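**Returns bench, the new hires**

The two arms at Traten's returns bench started on Wednesday, and Glenys Mathias has already stopped saying good morning to them. They take the headphones now. She takes the odd ones - chewed, glued, mailed back with somebody's house keys - and signs off on the rest. Her wrists are happier. Her lunch table is quieter, with Rhun Watkins moved to nights to mind the restarts. Management calls this "freed capacity." Rhun calls it 12 hours of vending machine soup.
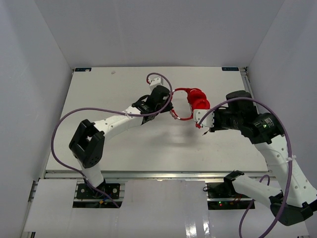

*Both arms at the bench with a red pair.*

Complaints to Solange MacLeod, who is still a person.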